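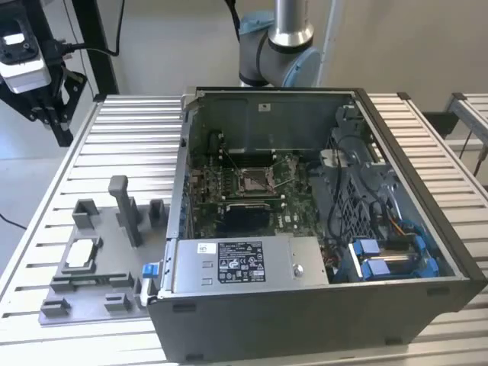
The desktop cell at our shop, case on its side next to the fixture plate.

Category: Shop Floor Talk > Automation and Robots
Posted by Cadi Pritchard, March
5 min read

Robot on the desktop bench, six weeks in. How is it going at your place?

cadi_p
Hi all, long-time reader and not much of a poster. I work at Jadermont, where we take in used office desktops, fit them up and send them back out to schools and small offices. In February we got an arm on the bench where I have spent most of my working life, and since people here are always asking what it's like from the operator's side, I figured I'd write it down while it's fresh.

The way it works now, I open the tower, lay it flat and set it up against the gray fixture plate. The small parts wait in the holders on the plate and the arm does the board work with the case lying there. We run mostly one model of tower, 284 of them in our best week so far, and the cell is meant for the boring middle of the job. I still do the opening, the cables and the last look before the side panel goes back on.

What I didn't expect was how much of my day turned into getting things ready for somebody else. I used to have a rhythm, you know? Open, clean, fit, close, next. Now I prep three, then I go do paperwork, then I come back and prep three more. My hands feel better for it and my thumbs have stopped aching at night (memory clips, if you know you know). But I miss finishing one start to finish, I really do.

benchrat61
Good post, and welcome to the talking side of the forum! We had a cell from Vernero put in two years ago for drive swaps and the thumbs thing is real. My wife noticed before I did. Question for you — who moves the cables out of the way? That was our whole first summer.

cadi_p
Me! Every time. In these towers there's a bundle that loops right down past the drive cage, and I tuck it as best I can before I hand the case over. I've gotten pretty quick. The Xaba people who set up the cell said cables were the one thing they'd rather leave to a person, and I took that as a compliment.

tolliver_k
I'm going to be the grump. Tucking cables so a machine can have a clear run at the socket is you working for the robot. At my last place they told us the same nice story, that it would take the dull part and leave us the skilled part. What was left was loading and unloading, and when the next pay review came around, loading and unloading was what they paid us for. Get your job description in writing, Cadi. Please.

benchrat61
Tolliver, I've read your posts on this for years and I don't think you're wrong about your old place. Ours went differently. I got trained to teach the positions and I get a bump for it. It depends an awful lot on who's running the floor.

tolliver_k
"Depends who's running the floor" is exactly why I want it on paper.

plus_marta
I'm on the other side of this, I schedule work at Plusetti, so take it with whatever salt you like. We ordered 1000 refurbished towers for one customer and the thing I noticed was that the shops with arms quoted steadier dates. They weren't always faster. I'd also say the notes that came with the machines got thinner. The old hands used to write "fan sounds tired, keep an eye on it," and I loved those notes.

cadi_p
Oh, that one hits home, Marta. I used to write those! I don't hold each machine long enough anymore to hear a fan. I'm going to ask if I can have a few minutes per tower at the end for just that.

And Tolliver, I did go and ask after reading your reply. My supervisor was decent about it. She says the title stays the same and they'll add "cell operator" to it, and she's sending me the wording. I'll believe it when I've read it, but she didn't flinch.

tolliver_k
Good. Read the part about overtime twice.

benchrat61
And ask about training on the teach side while she's in a good mood. Mine was four days and a lot of coffee, and I came back liking the job again.

cadi_p
Will do both. Back to it for me, I have three towers to open before lunch.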